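Ticket 2485: Policy success drops on red packaging after mixed-embodiment co-training
Project: Munasinghe
Component: training / data mixing
Opened by: Olga Bravo
Status: Closed, with follow-up
Priority: Normal
Last edited: Wed 3 January

Summary

The co-trained grasp policy scores lower on red, film-wrapped and flexible items than the policy trained on a single station's data. The co-training result we put in the November draft was that pooled data from several arm types helps every object class. On the held-out set that holds for rigid items in plain colours. It does not hold for this class, and the draft can't go out with the claim as written.

Expected behaviour

The pooled policy matches or beats the single-station policy on each object class, given the same number of optimiser steps and the same held-out episodes.

Observed behaviour

The pooled policy closes the fingers early on film-wrapped items. On flexible items it closes in the right place but lifts before the width signal settles. On boxes handled by two arms, the second arm arrives late and the box yaws. All three show up in the action traces, so I don't think this is a scoring problem.

Environment

Trainer: Halta, main branch, pinned
Loader: Plisness, with the per-station sampling weights turned on
Training episodes: 2960
Held-out episodes: 115
Seeds: 5
Wrist views and fixed views both used. No depth.

Steps to reproduce

1. Check out the pinned Halta branch and load the pooled config.
2. Train one run per seed. Don't resume from the November checkpoints, as they used the old normaliser.
3. Run the held-out evaluation with the class breakdown flag set. Without the flag you only get the mean, and the mean looks fine.
4. Compare with the single-station config, same seeds.

Log

Entry 1. Reproduced on every seed. The drop is on the same class each time, so I'm ruling out seed noise.

Entry 2. Checked the sampling weights. Plisness was weighting by station and not by object class, which meant the wrapped items were under-sampled compared with how often they turn up in the held-out set. Changed to weight by both. Small improvement on boxes, none on wrapped items. Leaving the change in.

Entry 3. Suspected the colour augmentation. The hue jitter range was copied from an older config and was wide enough to turn the reds orange and brown. Narrowed it. No change on film, which makes sense if the trouble there is glare.

Entry 4. Went through the views by hand to see what the image encoder gets for this class. Attaching one of each kind, two wrist and one fixed. In the first wrist view the film is bunched up at one end of the package and throws white highlights over the print. A saliency pass on that view puts most of the weight on the highlights and on the fingertip edges, and very little on the package outline. 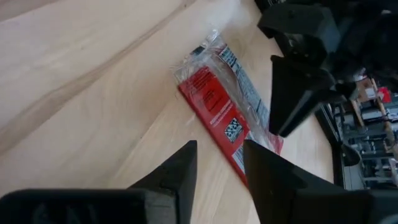
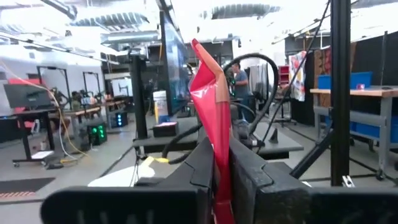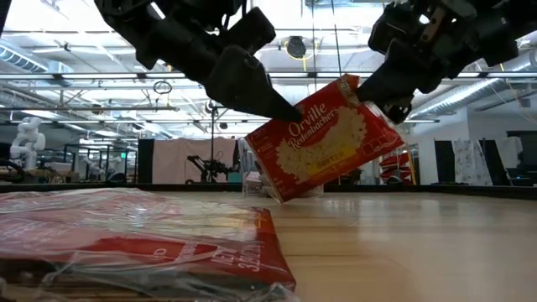 Attachments to entry 4, in order: wrapped package, wrist view; flexible item in the grip, wrist view; box between two grippers, fixed view. All three have a red item in them.

Entry 5. The flexible item is a separate fault. In the second attachment the material is already clamped and hangs together as a twisted ribbon above the fingers, so the visual target has changed shape completely from what the policy saw on approach. The single-station policy copes because its action chunks are shorter and it looks again sooner. The pooled config uses the long chunk for every station. Set the chunk length per station and re-ran. Flexible items are back level with the baseline on four seeds out of five. The odd one is a little under and I'm not going to chase it.

Entry 6. Two-arm boxes. The printed face in the third attachment is partly blurred by motion, so I first blamed exposure. That was wrong. Masking the blurred views out of training made no difference to the yaw. The real cause is in the action padding: one-arm episodes were being padded with zeros for the missing arm, and the loss was being taken over the padding. The policy had learned that a second arm mostly holds still. Added a mask to the loss. Yaw is gone in replay and the arrival times line up.

Entry 7. Back to film. Tried random specular patches as an augmentation, pasted onto the item region only. Helps. Tried the same patches over the whole view – worse than doing nothing, probably because the tabletop has its own bright patches and they carry useful position information. Keeping the item-only version.

Entry 8. Full re-run with entries 2, 3, 5, 6 and 7 together. The pooled policy now beats the single-station policy on boxes and matches it on flexible items. On wrapped items it is still behind, by less than the spread between seeds. I would not call that a pass and I would not call it a regression either.

Resolution

Padding mask merged to Halta main. Per-station chunk length merged. Class weighting merged to Plisness and on by default. Specular patches are behind a flag, off by default, until the Tudside item set has been run.

Wording for the draft: replace "improves every object class" with "improves boxed items and does not reduce performance on flexible items; results on film-wrapped items are mixed". The class table moves out of the appendix and into the main results. The old table was made with the padding fault in place and must not be reused.

Follow-up

– Run the Tudside items with the specular flag on and off, same seeds.
– Add a unit test that fails if loss is taken over a padded arm.
– Make the class breakdown the default output of the evaluation script.
– Delete the old normaliser file. It has been loaded by mistake twice.

Closing. Reopen if the wrapped class drops below the single-station baseline by more than the seed spread.

O. Bravo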